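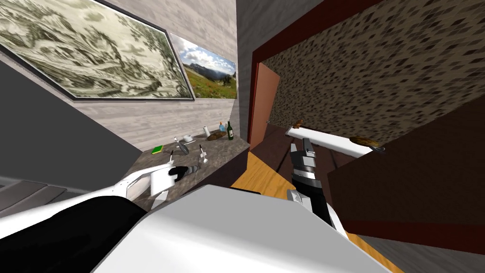 Noon check on the Findska, 3 Jan 2022: slow by 24 seconds against the radio signal, counted from the December setting. The logger has 1,572 readings on it for the same period, one every quarter hour, so the interval is a little over sixteen days and the mean rate comes out at just under a second and a half a day, losing. That is within what I would accept from an ordinary striking clock and poor for this one. I have been thinking again about moving it. The kitchen wall is the obvious candidate, the light gray wood-grained one with the hill landscape and the mountain meadow photograph on it, but both pictures would have to come down and the case would then stand over the granite, with bread and bottles underneath. Cooking steam is bad for pivot oil. I have crossed it off the list twice before and am crossing it off again.

The mean hides most of what happened. I plotted the cumulative error this morning against the temperature inside the case. For the first five days the line is nearly flat. Then it turns down and the clock loses close to three seconds a day until shortly after Christmas, when it flattens again and has since gained slightly. The temperature trace has the same shape upside down. We had the heating up while Mitsuko Ichikawa and her mother were staying, and it went back down the evening they left.

The rod is plain steel. Coefficient taken as 11.5 parts per million per degree Celsius, half of that for the period, multiplied by the seconds in a day: half a second per day per degree. Case temperature rose four degrees while the guests were here. Predicted change, two seconds a day losing. Observed, a bit less than three. So temperature explains about two thirds of it and there is a remainder to find.

Candidates for the remainder:

Barometric pressure. It did rise over those days, and denser air slows the pendulum, so the sign is right. The size is wrong. For a bob of this shape I would expect a few tenths of a second at most across the whole swing of the barometer.

Amplitude. This is more likely. I read the arc on the beat plate each evening and it opened slightly while the house was warm, as it would if the oil thinned. A bigger arc means a longer period by circular error. The plate is graduated too coarsely for me to say how much of the remainder this covers. Enough of it, possibly all. I need a better way of reading the arc than a torch and a magnifier.

People walking. The floor in the hall is suspended and the case is fixed to the wall at the top only. With four of us in the house there was far more traffic than usual. I do not have a mechanism for a steady loss from footfall and mention it only because Takeshi Imai will.

Wound it after the check. It is an 8 day movement and I wind on the seventh, always after the reading and never before, so that any disturbance falls in the new interval. Weight came up cleanly. The maintaining spring clicked in. The third turn from the top of the barrel still has the slight roughness where the gut line crosses an old scar, and the line itself has gone hairy for the length of a thumb there. To be replaced before the end of the winter. Barnabás Tóth has offered a steel cable and I will not be using it, the groove was cut for gut and steel will mark the brass.

Adjustment. The rating nut has 30 divisions and a full turn is worth 30 seconds a day, near enough, so a division is a second. I could take out the loss by raising the bob one and a half divisions. I have decided to leave it. If the heating stays where it is now, the rate should settle close to zero or slightly gaining without any help from me, and turning the nut now would be correcting for guests. The December setting was made at the lower temperature. The test is whether the clock returns to that rate at that temperature. If it does, the rod is behaving and the remaining work is compensation. If it does not, something moved.

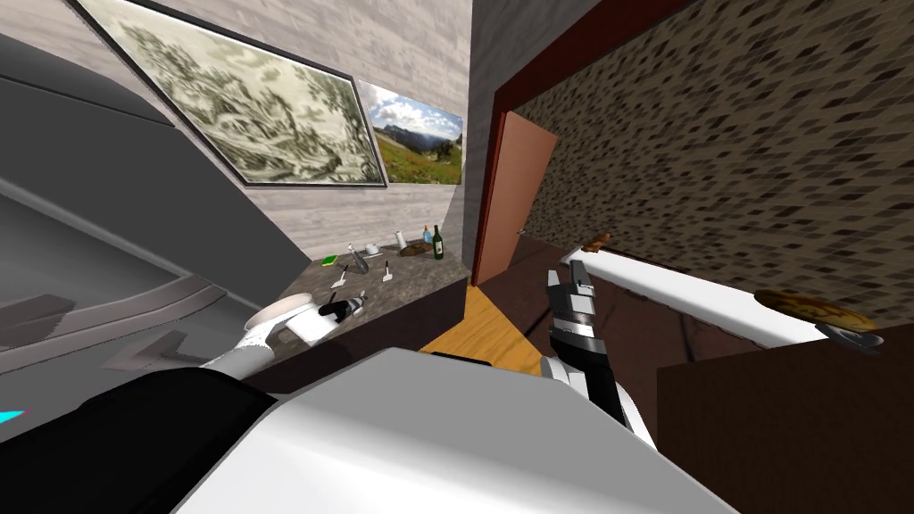 Compensation, then. Three options on paper and I went through them after lunch. The first is an invar rod, cut from stock, with the existing bob. The second is a wooden rod, straight-grained and sealed, which would be cheap and would look right in the case but trades a temperature problem for a humidity one. I tried to make notes at the kitchen counter and ended up using the round white plate at its near edge as a stand-in for the bob, since it is much the same diameter, to see how far a wider lens would sit from the case sides. It clears, with less margin than I would like. The third option is to keep the steel rod and put a zinc sleeve under the bob, so that the zinc expands upward as the rod expands downward.

The arithmetic for the sleeve is simple. Zinc expands at something like 30 parts per million, against 11.5 for the steel, so the sleeve has to be a bit less than two fifths of the rod length it is compensating. On a seconds pendulum that is a long sleeve, longer than the bob, and it cannot be hidden inside it. I would need an outer steel tube to carry the bob from the top of the zinc, and the tube expands too, so the sleeve grows again. By the time the sums close, the zinc is well over half the length of the rod and the whole thing weighs a good deal more than the spring was made for. It is the traditional answer and it works in clocks designed for it. This clock was not.

Invar is the better choice. Price from the supplier in Plorside is high but not absurd, and they will cut to length. The questions I wrote down for them are whether the stock has been heat treated for stability, whether they have a measured coefficient for the batch or only the catalog figure, and how it is packed. A rod that has been dropped or bent and straightened is no use to me. Delivery is quoted at up to eight weeks.

Even a perfect rod leaves the suspension spring, which softens as it warms and contributes a loss of its own. And brass in the bob, depending on where it is supported. At present it rests on the nut at its lower edge, so it expands upward and gives a small compensation for free. Changing to center support with invar is the usual advice, and I would then lose that. I want to do the sum both ways before I order anything.

Misaki Nagano telephoned about the Patstead clock. The church there wants it going again by spring and she has had the escapement out. Pallet faces worn in two distinct tracks, which suggests somebody moved the arbor endwise at one time to find fresh metal and that the fresh metal is now gone as well. She asked whether I would refinish them. I said I would look. She is inclined to stone them back and close the center distance, and I am inclined to agree, provided the depthing can be shifted far enough without running the crutch into the back plate. She will send measurements. I asked for the drop on both pallets with the arbor in each position, and for the number of teeth on the escape wheel, which she did not have with her.

Also asked her about the book. Yoshinori Murakami lent me his copy of the Tsuji notes in the autumn and has not asked for it back, but Misaki says he has been looking for the table of suspension spring thicknesses and thinks he has mislaid it. I have it. I copied out the table tonight and will post the notes to him tomorrow. There is a disagreement between the table and the worked example on the facing page: the example takes the spring as a third stiffer than the table gives for the same thickness. I suspect the example was worked from an earlier version of the table. Penciled a slip and put it in at that page.

Logger. Battery at half. Downloaded and cleared. There are six gaps in the record, all short, all in the small hours, and I still do not know why. Clock on the logger itself was nine seconds fast against the signal, reset. It should be noted that the logger keeps worse time than the instrument it is monitoring, and that none of the above depends on it for anything but temperature and pressure.

Evening arc, read at the usual hour: down a hair from yesterday, still above the December figure. Case temperature within half a degree of the setting value. Beat even by ear. Door of the case sticks at the bottom corner and needs a shaving off, or the hinge screw turned in.

To do: line. Letter to Plorside. Post the Tsuji notes. Bracket for the foot of the case, ask Takeshi for the piece of angle he said he had. Some kind of vernier for the beat plate.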